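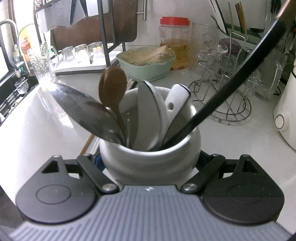

Ticket status: open, awaiting parts
Project: Tondutora, student manipulation project
Site: Alipour teaching kitchen
Category: gripper, intermittent fault

Reported fault
The left finger closes later than the right when the trigger is released quickly. The team recorded the fault in 5 of 100 practice grasps on spoons and ladles.

Action taken
1. Linkage screws checked and tightened. No change.
2. Finger pads removed, cleaned and refitted. No change.
3. Firmware reset to the Triltum default. The delay became shorter — it did not clear.
4. Log exported at 1000 samples per second and attached to this ticket.

Assessment
Wear in the left linkage bush is suspected. A set of 2 replacement bushes has been requested from Lustitz.

Instructions to the team
Practice may continue at low closing speed. Recordings made before the repair are to be marked "provisional" and kept apart from the competition entry. The team should not open the gripper body.

Next review: April, on receipt of parts.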